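4. Montaje en taller compartido y tarea de limpieza del lavabo
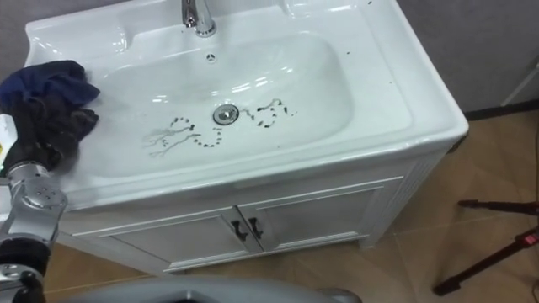 Unai Olmedo, Leire Garrido, Bujar Papadopoulos, Helju Stankevičius
Taller compartido Pastell, Requena
Versión revisada: 5 de diciembre de 2025

Figura 3. Puesto de limpieza, vista desde la cabeza del robot. La pinza sujeta un paño azul marino sobre el borde izquierdo del lavabo; las marcas oscuras quedan a ambos lados del tapón de desagüe.

4.1. Entorno y restricciones

El manipulador Aneck se construyó en el taller Pastell fuera del horario de uso general, con las herramientas disponibles para cualquier socio: taladro de columna, torno pequeño y dos impresoras de filamento. El presupuesto de materiales se fijó en 3000 euros y excluye los actuadores del brazo, que procedían de un prototipo anterior del mismo grupo. Ninguna pieza estructural requirió mecanizado externo.

El taller no dispone de aseo instrumentado, por lo que se optó por un mueble de baño con lavabo cerámico de una pieza, grifo cromado y cubeta ancha de fondo poco profundo. Esta geometría presenta tres dificultades para un brazo con paño: la transición entre borde plano y pared curva, el relieve del tapón y los reflejos de la iluminación cenital sobre el esmalte (figura 3). Los reflejos afectan sobre todo a la segmentación, que en las primeras versiones los confundía con zonas limpias de alto contraste y desplazaba el contorno de la mancha hacia el grifo.

4.2. Patrón de suciedad

La suciedad se deposita en el fondo de la cubeta en forma de trazos punteados curvos. A la izquierda del tapón se dibuja un recorrido similar a una S; a la derecha, un trazo más corto rematado en gancho. Se prefirió este patrón a una mancha uniforme porque permite medir la cobertura por segmentos: cada trazo se divide en tramos y se anota cuáles persisten tras la pasada. Las motas dispersas, como las que se aprecian en el borde derecho de la figura 3, se registran aparte y no entran en el cálculo de cobertura.

El depósito se hace a mano, con pincel. La repetibilidad entre operadores es limitada - véase la discusión en 6.2 - y por ello todas las series comparadas en este trabajo corresponden a un único operador.

4.3. Agarre del paño

El paño se sujeta arrugado, sin plegado previo. Se ensayó también un soporte rígido impreso, descartado tras la serie piloto por su mal contacto con la pared de la cubeta. Con el paño libre, la superficie útil depende de los pliegues que quedan bajo la pinza y varía de un agarre a otro. El controlador no estima esa superficie; aplica una fuerza normal de consigna y solapa las trayectorias un 50 % respecto del ancho nominal.

El punto de aproximación se sitúa sobre el borde izquierdo. Desde ahí el brazo desciende hacia la cubeta con la muñeca inclinada, lo que evita el caño del grifo. La aproximación frontal, más corta, se abandonó por la proximidad entre el cuerpo del robot y las puertas del mueble, cuyos tiradores curvos sobresalen junto a la unión central.

4.4. Control y registro

El lazo de fuerza se ejecuta a 200 Hz en el ordenador de a bordo. El planificador, derivado de la biblioteca interna Gevness, genera las pasadas a partir de la máscara de suciedad y las recalcula al término de cada barrido. Durante el barrido no hay corrección visual, dado que el propio paño oculta la zona de trabajo a la cámara de la cabeza.

La serie principal consta de 19 ensayos, realizados en marzo con el mueble en posición fija. Antes de cada ensayo se repone el patrón y se comprueba el cero del sensor de fuerza. Un ensayo se considera nulo si la pinza pierde el paño o si el contacto supera el umbral de seguridad; ambos casos figuran en la tabla 2 con su causa. Los ensayos nulos no se repitieron.

Los autores agradecen a Iker Garrido la revisión del cableado y la fabricación de la brida de muñeca.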